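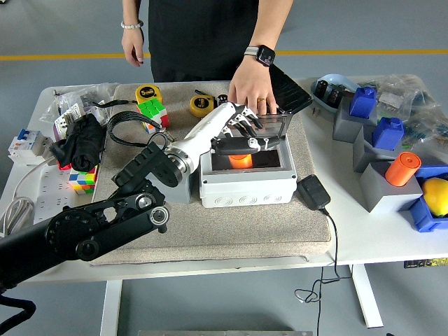
Page 20

Section 4. Open Day Demonstration: Table Set-Up and Visitor Conduct

4.1 Before visitors are admitted

1. Lay the beige felt mat in the center of the white table.
2. Place the junction box on the mat, within reach of the robotic hand.
3. Open the box and set one orange cylinder inside. Stand the matching cylinder on a gray block at the right of the table.
4. Set the two tape measures toward the back of the mat.
5. Confirm with the floor lead (Friday session: Mohsin Pirzada) that the stop button has been tested.

Note: Small parts remain in their clear bags until the operator asks for them.

4.2 During the demonstration

6. The attendant stands behind the table, facing the operator. No other person may stand on that side.
7. The attendant may steady the lid of the box by hand while the arm is at rest. The operator announces "moving" before each motion, and the attendant withdraws both hands.
8. Each run lasts almost 5 minutes. Allow 2 runs per visitor group.

CAUTION: Fingers can be pinched between the lid and the robotic hand. Do not reach under the arm at any time.

CAUTION: Keep visitors clear of cords hanging from the front of the table.

4.3 After the last group

9. Return the arm to its rest position and switch off power.
10. Report missing parts to Fenna Martens at the Fitura desk.

For bin sorting, see Section 5.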